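3. Materials and Method
Our group compared how two finishes protect a desk surface in the student library at Lidstead. We asked 83 students which surface they prefer for reading, and Kenza El Sherbiny wrote down the answers during June. The wood oil was Culterov and the wax was Lindgren. Each one was applied in 2 coats.

A pale wood with a matte surface was the favorite of most students, as they said it is more restful for the eyes.

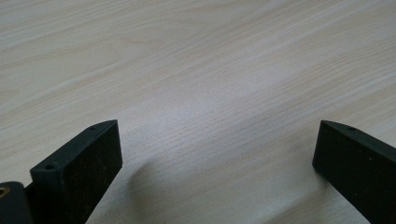 4. Costs
The budget of the project was 3000 crowns. We spent 753 of it on the oil, and the wax was cheaper. The rest was returned to the department.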